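Best way to keep small baskets in a row at the back of a worktable?
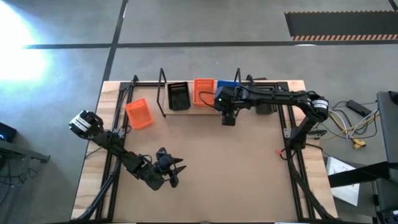 Ulla Isaksson
asked 2023-11-06 – 3 answers

I have a wooden worktable with a raised wooden platform along the back edge. On it I keep a black tray with a grid bottom, an orange mesh basket, a blue basket, a small dark box and a couple of wire stands. The baskets creep forward whenever I take something out. I don't want to screw anything down. The platform was a scrap piece from a shelf I built in August. What do people use?

Lacerda
Shelf liner, the rubbery kind. Cut one strip the length of the platform and set everything on it. Mine has been down for over 18 months and I've only washed it once. Don't buy the thin stuff, it curls at the ends.

Varkico
Glue a strip of wood along the front edge of the platform as a lip. Half an inch is plenty. Clamp it overnight and sand the corners. You can still lift the baskets out. I'd do the lip first and add liner later if they slide sideways – mesh baskets are light and they will.

Prikava
just put heavier stuff in them

Ulla Isaksson (comment on Varkico's answer)
Thanks. Would a lip get in the way of the tray? It's pretty shallow and I like to slide it out flat.

Varkico
Stop the strip short and leave a gap as wide as the tray.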